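Overgrip (racket sports)

Reading time: 2 min

An overgrip is a thin strip of material wound around the handle of a badminton, tennis or squash racket, over the grip fitted by the maker. It adds a small amount of thickness, changes the feel of the handle and is replaced when worn. A replacement grip, by contrast, is thicker and is applied directly to the bare handle.

Winding

The strip is tapered at one end. Winding normally starts with this end at the butt of the handle and proceeds towards the shaft in a spiral, each turn covering part of the one before. The overlap produces a raised ridge at every turn. A wide overlap gives a thicker handle with closely spaced ridges — a narrow one gives a flatter surface and uses less material. The strip is kept under even tension throughout, as slack turns tend to slide in play. 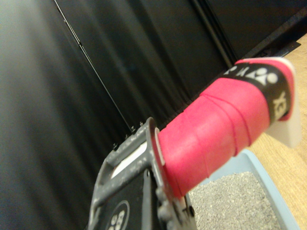 The direction of winding depends on the playing hand. Right-handed players generally wind so that the edges of the turns lie with the fingers; left-handed players reverse this. The upper end is trimmed at an angle and fixed with a short length of adhesive finishing tape, often printed with the name of the maker.

Materials

Most overgrips are made of polyurethane, either tacky or dry to the touch. Towelling grips, made of cotton, absorb more sweat but are bulkier and wear out sooner. Colour has no bearing on performance, although pale grips show dirt earlier.

Wear

Loss of tack is the usual reason for replacement. In a club survey compiled by Efua Addo and Vesela Softić at Alcombe, 266 players were asked how often they changed their overgrip; 16 did so before every match. The survey did not separate tacky grips from dry ones.

See also: Grip size; Racket stringing; Shuttlecock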